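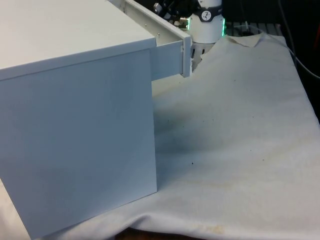 12/27/21: Drawer day, again

Back in the lab while everyone sensible is still eating leftovers. The plan was to leave the arm pulling the white drawer open and pushing it shut all day, 180 cycles, then go home and forget it. We got to 18.

What happened on the 18th, as far as I can piece it together: the arm opened the drawer, let go, moved to the outside of the front board to push, and pushed a bit low and a bit to one side. The drawer went in crooked, the slide bound up, and the arm kept leaning on it. The whole cabinet shifted back on the cloth before the force limit finally cut in. I was at the other desk and heard it before I saw it. A sort of groan, then a knock.

The light ring was green the whole time. I want that written down somewhere, so I am writing it here. Green while it was working, green while it was shoving the furniture, and green again once I had cleared the stop. I have now heard twice from Laizer that the ring is "a status indicator, not a safety indicator", and fine, but put a green light on a machine and people will walk up to it. I do it myself.

The Pranesow log was no help. It has cycle 18 down as a success. The check it uses is whether the arm reached its end position, near enough, and it did, near enough. Whether the drawer was closed doesn't come into it. So I went back through the earlier runs with less faith than I had at breakfast. The 105 good cycles in last week's report may well be 105 good cycles. Or they may be 105 times the arm got to roughly the right place. I can't tell from the numbers, and I signed that report.

Spent the late morning on the slide. Took the drawer out, wiped the rail, put it back, ran it by hand. It goes in sweetly if you push in the middle and sticks if you push at a corner, like every cheap drawer I have ever owned. I don't think the drawer is broken. I think we picked a push point from a drawing and never checked it against the real thing.

Then there is the cloth. I said in the autumn that standing a cabinet on loose cloth was asking for trouble, and was told the weight would hold it. It doesn't. It creeps. If the cabinet creeps a little each cycle then the push point creeps too, and that could be the whole fault. Or it could be Pometti's calibration, which I trust about as far as I can throw the arm.

Rang Tekov about the force limit. They suggest turning it down. It was turned up in the first place to stop it tripping on the stiff bit of the slide, so we would be back where we started, with a drawer that won't shut. They also mentioned a sensor for the cabinet, 800 before tax. A strip of tape on the table would tell me if the cabinet has moved.

For now:
Limit back to the old setting.
Cabinet clamped, cloth or no cloth.
Stay out of reach unless the stop is pressed, whatever colour the ring is.
Report pulled until someone has watched the footage of every cycle. Someone will be me.

The demo is still down for February. I wouldn't put money on it. Left at four, arm parked, power off at the wall, and went back to check the wall switch before I got to the car.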